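The Last Bin

Every house has one. After the closets are done and the books are back on the shelf, there is still a container of small things that belong to no set. A toy block. A plastic box that has lost its lid. A piece of metal from something that was thrown out years ago.

At Cunha, a repair and resale shop in Bandon, these odds and ends are sorted on a tabletop, in a wide gray bin with sloping sides. Only a few items go in at a time. The shop took in 430 boxes of household leftovers last June.

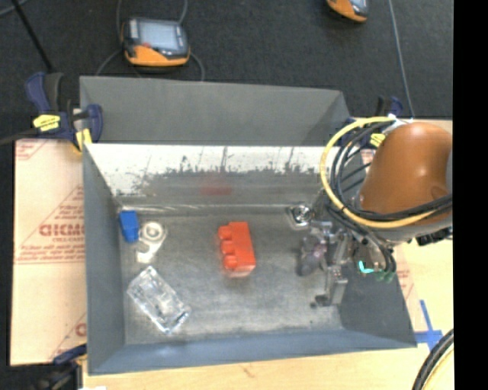 Toy blocks are the easy part. They get washed and sold by the bag for 65 cents. Clear containers are kept if they have no cracks, and the shop uses most of them for screws. Metal parts go on a shelf for 14 days, then to scrap.

Sorting one box takes eight minutes. At home it takes longer, as people stop to wonder what each thing was.

Related stories
Cludby's Long Main Street Sale
How Birkudier Stores Its Winter Coats

We use cookies to improve your visit. Accept | Settings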